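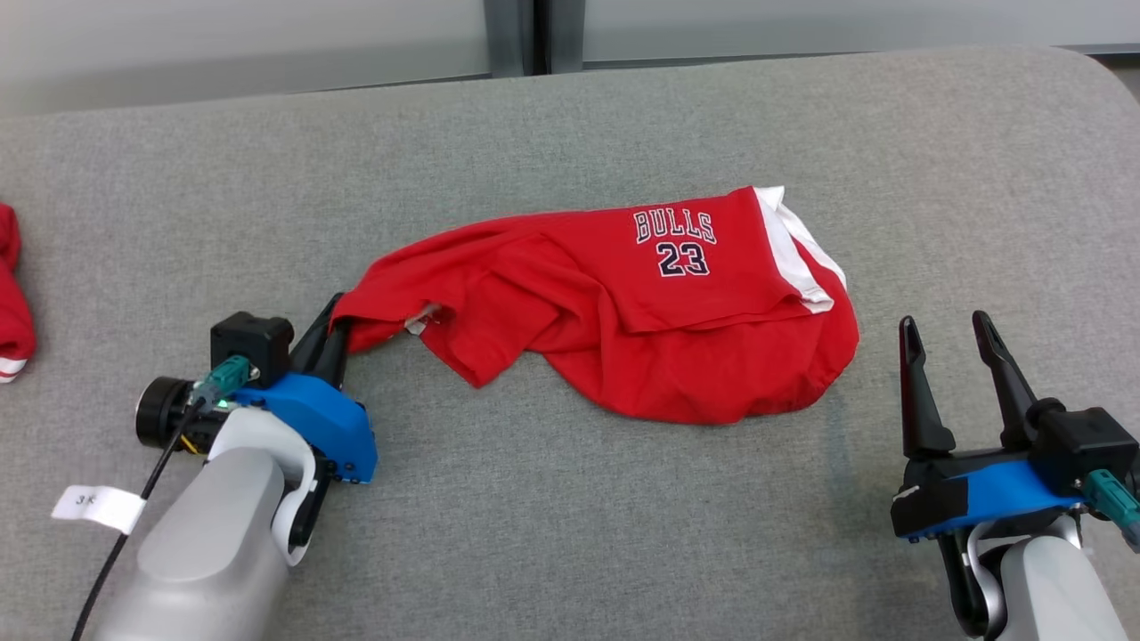 Red basketball jersey, BULLS over number 23, bunched up on the gray upholstered surface.

Jerseys on the Gray Top
Posted by Fuseini Aryee, May 21, 2025

Sorkwood buys and resells used sports clothing. Most of it comes from closets, a few shirts at a time, and some comes from shops that are closing. In March we took in the stock of a store in Herbridge called Owusu, 38 boxes, and the count came to 1,270 shirts. Basketball was the biggest group, then soccer, then a lot of softball tops that have been slow to sell.

This page is about red basketball jerseys and how they get from a pile to a shelf. People who sell to us ask about it, and people who buy from us ask how to store them at home. The answer is mostly the same for both.

A basketball jersey is harder to fold than a T-shirt. There are no sleeves to use as a guide, the armholes are large, and the fabric slides. If you pick one up by the edge and put it down again it lands in a heap, and the number ends up under a fold. We work on a padded gray fabric top because the shirts slide less on it than they did on the old bare bench. It also shows lint, so it gets brushed off between batches.

The order we go in:

Find the number and get it facing up. On a red shirt with dark lettering and a white outline this is quick, even with the whole thing crumpled.

Find the tag. Size and washing instructions go on the card before anything else is done.

Pull the shirt out flat from the bottom hem. Pulling from the shoulder stretches the armhole trim.

Look over the print. Cracks in the white outline are common and we list them. Run a finger along it — you can feel lifting before you can see it.

Turn both sides in toward the middle, then fold up from the hem in two steps so the team name and number stay on the outside. Printed numbers should not be folded against each other, especially in a warm room.

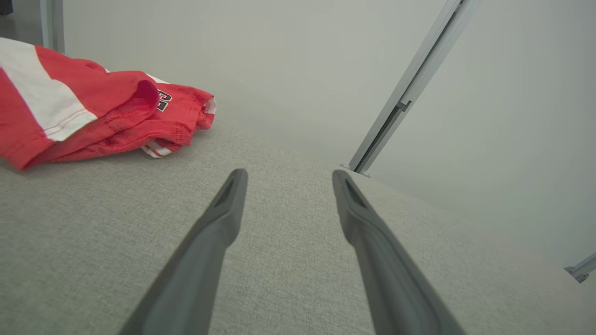 Red and white athletic top in a loose bundle, with the broad white stripe and part of a dark, white-outlined character showing.

White trim on red is where most of the trouble is. If a shirt was washed hot even once, the white can pick up pink along the stitching, and it rarely comes all the way out. Levente Csizmadia handles washing here and he uses cold water, shirts inside out, one color to a load. He puts them in Trostura mesh bags, no more than five to a bag. No dryer. They hang by the hem.

Check the inside of the hem as well. It tends to roll on lighter fabrics, and a rolled hem left in a box for a season keeps its curl. Flatten it by hand when you fold. We don't iron anything with a printed number on it.

For storage at home, stack them flat and keep the stack to 10 or fewer. The bottom shirts crease if it gets higher. A drawer is fine. Thin hangers leave points in the shoulders, so use wide ones if you want the jersey on display, and keep it out of direct sun — red fades faster than most colors we handle.

More than half of the Owusu basketball shirts have been carded so far. The rest will be added to the shop listings as they are done, reds and blues first. If you are waiting on a certain size, write to the shop and say which one, and Levente will check the shelf.

Recent galleries
Owusu stock: the soccer shirts
Softball tops, sizes S to XL
Repairing a loose hem by hand
Shelf labels, old and new
Washing bags we have tried
Warm-up jackets and zippers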